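Prukance releases grasp planner update for crowded plates

Prukance has released version 2 of Prinska, its grasp planning software for two-finger grippers. The update is aimed at small items that sit touching one another, such as fruit on a plate, and is available to existing license holders now.

The new version scores each possible grasp by how much room the fingers have on both sides, then picks the order in which items should be lifted. Earlier releases planned one item at a time and often chose a piece that was blocked by its neighbors.

The planner was trained on 338 recordings made with hand-held grippers in furnished rooms. Angharad Eynon, who led the work, said the team wanted cluttered tables and patterned cloths in the data from the start.
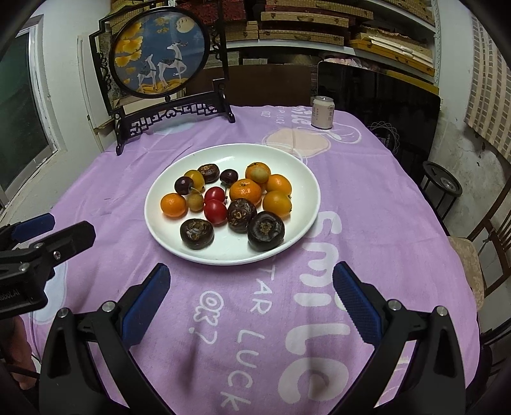 A hand-held gripper reaches toward a plate of mixed fruit, including mandarins, cherries and water chestnuts.

"Round fruit is hard for the segmentation step," Eynon said. "Two cherry tomatoes that touch can come back as one object, and then the finger width is wrong before you move."

Prinska now keeps both readings open – one object or two – until a second view settles it. Planning time per grasp is 14 milliseconds on the company's test machine, up from 11 in the previous release.

Iolo Nicholas, who maintains the control interface, said existing configuration files will load without changes. Users of the Ruddock simulator will need a new plug-in, due in August.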